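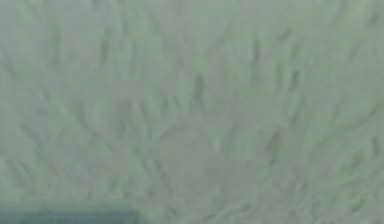 Wirard Close-Range Sim Set

Wirard is a set of simulated episodes for training manipulation policies, with an emphasis on views taken very near to a surface. We put it together because our own policies did well from across the table and went to pieces over the last few centimetres, and we wanted plenty of practice material for exactly that stretch. It has been great fun to build!

What's in it

1,271 episodes, all rendered, none filmed. 1,000 are for training, 121 for validation, and the rest make up the test split. Each episode folder holds:

frames/ colour images in time order
state.csv joint positions and gripper opening, one row per frame
task.txt a single line of plain English
meta.json scene seed, surface name, renderer settings

Surfaces

There are 92 surface materials. Many are soft and low in contrast, like the pale grey-green one with darker streaks running every which way. Up close, a surface like that gives a model very little to hold on to: smudges, a change in tone, perhaps a dark teal band low in one corner. We love these frames. If your encoder can get something useful out of them, please tell us how.

Blurred frames stay in. If you'd like to drop them, filter on the sharpness column in Lesow's index file, but try a run with everything first.

How the episodes were made

Scenes are laid out by Lesow, our scene builder, which picks a surface, a light level and a starting pose from the seed. Fisis then plays out the motion, and the frames are saved as they come. The same seed gives you the same scene, so you can re-render any episode at another size.

Known gaps

No shiny or see-through materials yet.
Task lines are short and a bit samey.
State and frames can be one step apart in episodes with a camera restart (flagged in meta.json).
No contact forces. Wysocka, the next release, should have them.

Getting started

Unpack the archive, run check_files.py, then open view_episode.py with any episode number. The loader reads frames lazily, so a modest laptop copes fine.

Changes

February: fixed swapped gripper values in the validation split, added surface names to meta.json.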